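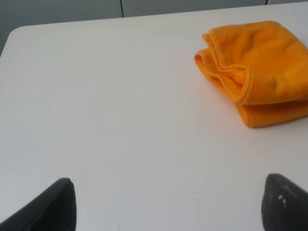

Stone paper and the office printer

Loukia Sarantis sent me a box of stone paper from Kostavura in March and asked whether we could use it for the site notebooks. I have now had it long enough to answer.

The sheet is mostly ground calcium carbonate with a polyethylene binder. There is no wood fibre in it, so it has no grain direction and does not cockle when it gets damp. It is also heavier than it looks. A bound notebook of 162 pages was noticeably heavier than our usual one of the same size.

Pencil works very well. A plain HB gives a darker line than on ordinary cartridge paper, and it rubs out cleanly provided you have not pressed hard. If you have, the groove stays. Ballpoint is acceptable. Fountain pen is poor: the ink sits on top and can be smeared long after you think it has set. Gel pens vary, and I would test each one on the back page first.

I left 3 loose sheets in a tray of tap water overnight. In the morning they were wiped with a cloth and written on straight away. The pencil notes made before soaking were unchanged. The fountain pen notes had gone, apart from a faint stain. Tearing is harder to describe. The sheet resists a pull, stretches a little, then gives way along a ragged line. Once nicked with a knife it tears much more easily, so perforated pages are a weak point.

Do not put it in a laser printer. The fuser is hot enough to soften the binder, and Evelien Boersma at Flustthorpe has already lost one machine to a curled sheet wrapped round the roller. Inkjet is possible with a coated grade, which this is not. Offset is fine with suitable inks, but the printer has to allow more drying time and keep the stacks low. The quote we had from Markia was for a run of 400 covers and included an extra day for that reason.

Disposal is the part I like least. It cannot go in with waste paper, and most councils have no separate route for it. The supplier says it can be recycled into more of the same, which is true if you can get it back to them in a clean load. We cannot – our notebooks end up in vans, sheds and coat pockets.

My reply to Loukia was to order it for the outdoor crews and keep ordinary recycled stock for everything else. Gerasimos Katsaros wants to try the thicker grade for tags, and the samples are due on Monday.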